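Reading time: 3 min

6. When the gripper won't let go (or lets go too soon)

I wrote this section after the worst afternoon I've had with the Skirudum two-arm cell, so read it before you run any garment with a belt, drawstring or strap still in it. Plain shirts and towels hardly ever give you this fault. Jeans with a belt gave it to me five times in one September, and every time I'd skipped a step I already knew about.

What it looks like: the arms close on the waistband, one side reports a good grip, and when they lift, the belt comes along but the denim stays put. The slack runs out, the arm on the short side pulls hard and you get fault 278 (grip load mismatch). Both arms freeze with the fingers still closed. They are still powered at this point!

CAUTION: Don't reach in and tug the cloth free. I did, the load came off all at once and the left arm jumped toward me. I got away with a bruised knuckle and a long chat with Frida Damgaard, who looks after our safety paperwork.

To clear fault 278:

1. Press the stop button. Wait for the status light to go solid amber.
2. Get anyone sitting at the table to move back, arms and elbows included.
3. On the Laveck pendant, open Grip > Manual and drop the finger force to 40. Leave it there for now.
4. Hold the garment flat with one hand, well away from the fingers, and open the RIGHT gripper first. Then the left. (If you open them together the belt can whip, buckle end first.)
5. Check the finger pads for threads or bits of leather. A bit of fluff is enough to fool the grip check.
6. Look along the cables on both arms. If one has snagged on a joint, stop here and call whoever does your Grurkusley servicing.
7. Clear the fault, then home the arms one at a time.

Note: if the log shows a motor count over 1,390 at the moment of the fault, don't home anything. Power down and have the wrist looked at. Mine was under, luckily.

Before you try again:

8. Lay the jeans flat with the waistband toward the arms and the legs pointing away.
9. Pull the belt out if you can. If the job calls for it to stay in, aim for denim and keep both grippers off the buckle.
10. Zoom in on the wrist camera view before you lift. You want to know what's between those fingers, and a leather tab or a bit of belt on its own doesn't count as a grip on the jeans.
11. Lift at the slowest speed, with your thumb on the stop. 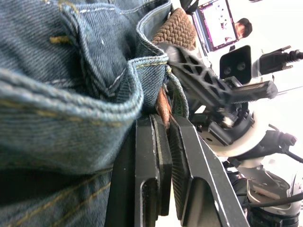
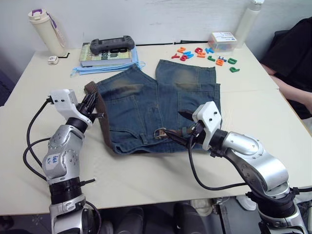 Bergmann Cell Notes, Issue 5

If the fault comes back on the second try, leave it for the day and write down which arm tripped first. I keep a pencil on a string by the pendant for this, as pens kept wandering off. Fault 281, the one for a dropped garment, is in the next section.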